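Galalik Expands Plunia Workshop for Small Printed Parts

CARATDEN, Jan 31, 2023 – Galalik announced today that it will expand the Plunia workshop, its facility for the printing and finishing of small plastic parts. The expanded space will open to customers in April and will add 23 printers to those already in service at the Caratden site.

The project includes a new finishing room, where parts are trimmed, fitted with screws and checked against their drawings before they are packed. Until now this work has been carried out in the same room as the printing, and orders of more than 66 pieces have had to be split between shifts.

"Our customers order brackets, housings and covers in small runs, and they often change a drawing between one run and the next," said Védís Dalsgaard, managing director of Galalik. "The new rooms let us keep a run together from the first piece to the last."
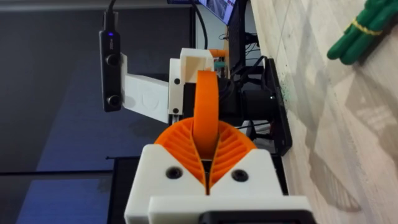 2 min read

Under the expanded service, customers may order parts in any of 15 stock colors, among them white, orange and teal. Both rigid and flexible plastics will be offered. Screw holes can be countersunk on request, and raised marks or lettering may be included in the drawing at no added charge. Orders placed before the April opening will be filled under the current price list.

Finished parts will be held in 156 numbered bins along the north wall of the finishing room. Each bin will carry the order number and the revision of the drawing used, so that a replacement piece can be matched to the original run.

Damgaard, which has supplied Galalik with shelving and workbenches at its present location, will furnish the new rooms. Installation is scheduled to begin after the electrical work is complete. The workshop will remain open during construction, although the customer counter will move to the side entrance.

"Most of the questions we receive concern fit," said Elínborg Arnardóttir, head of finishing at the Plunia workshop. "Customers will be able to bring in the part that has to mate with ours and try the two together at the bench."

Visits to the finishing room will be by appointment. Drawings for new orders may be submitted at the counter or through the Galalik customer office. Parts left for fitting should be labeled with the order number.

Media inquiries should be directed to the Galalik press office in Caratden.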